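Painting II: Landscape and Abstraction
Handout for the session of June 3, 2026
Instructor: Dayana Ayala

Limited color, and why we're starting there

Welcome back! Everyone's tonal studies from the Flultarham walk are up on the long wall, and I can't tell you how much I enjoyed hanging them. Please look at one another's before you start work. Sarahí Varela's little charcoal of the quarry road is a lovely lesson in how few marks a hillside needs, and Hemi Cartwright has found a sky that does nearly all the work by itself.

Today we put color on top of what you learned from gray, and we do it with four tubes only: ultramarine, burnt sienna, yellow ochre and titanium white. Yes, four! You can paint almost any weather with them. Ultramarine and burnt sienna together make a dark far richer than anything you'll squeeze out of a black tube, and you can push it warm or cool just by changing which one leads. Add white a little at a time and you get those wonderful grays that seem violet next to ochre and green next to sienna.
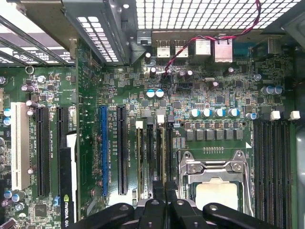

Begin with a mixing chart. Put ultramarine at one end of a strip of primed card and burnt sienna at the other, and work toward the middle in even steps. Then make the same strip again with white added, and once more with more white than you think is sensible. Label every patch in pencil before it leaves your easel. I still use a chart I made as a student, and it's filthy, and I wouldn't swap it for anything.

A word on ochre. It's a gentle yellow and people tend to bully it, trying to get a bright spring green out of it that it simply doesn't have. Let it be dull. Next to a cool gray, a dull ochre field can look as if the sun has just landed on it.

From sketch to big shapes

Pick one of your tonal studies and turn it upside down. Squint. Where two areas have the same value, join them, even if one is a barn and the other is a hedge. This is the part I love most, when the place starts to loosen and the picture begins to have its own ideas. Nicanor Chávez did this last October with a harbor study and ended up with two big interlocking shapes and a thin pale wedge between them. You could still feel the tide in it!

Now redraw the shapes on a fresh sheet, right way up, with a brush and thinned sienna. No pencil this time. Keep the edges you care about firm and let the rest go soft. If you catch yourself drawing windows, pick up a bigger brush.
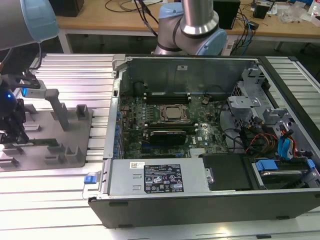
Scale is the next question, and it's a big one. A small sketch enlarged on a canvas doesn't just get bigger, it gets emptier. A stroke that crossed half the sketch now covers a hand's width, and the spaces in between need something to live on. Some painters fill them with texture, scraping back with an old card or dragging a dry brush over a layer that has set. Some leave them flat and let the edges carry everything. Try both on offcuts before you commit.

Iraís Figueroa will be showing her Gurnum series in the second half, and she has kindly agreed to bring the small studies along with the finished canvases. Ask her about the third one, where she painted out the whole foreground and started over. She's very good on the subject of when to stop, and even better on when to wreck something.

For your own canvas, work all over the surface from the first minute. Block in the darkest shape, then the lightest, then find the middle. Stand back often (go right to the door if you can) and look for the spot your eye lands on first. If that isn't where you want it, gray down the neighbors before you go brightening anything.

Before next time

Finish your mixing charts and bring them, however messy.
Paint two versions of the same view, one that a walker would recognize and one that only you would.
Read the Arriaga essay on memory and place in your course packet, and mark a passage you disagree with. I have several!
Wash your brushes with soap all the way up to the ferrule. Turps alone won't do it.

The primed boards are in the rack by the sink. Take the smaller ones for studies and save the big ones for the final project.

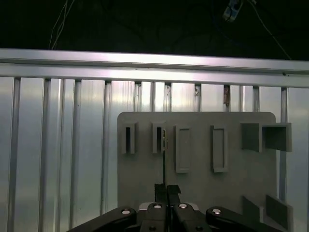 Gray board, upright against the ribbed aluminum wall panel.

Anyone who missed the Flultarham walk can borrow a study from the wall to work from, as long as you ask whoever drew it.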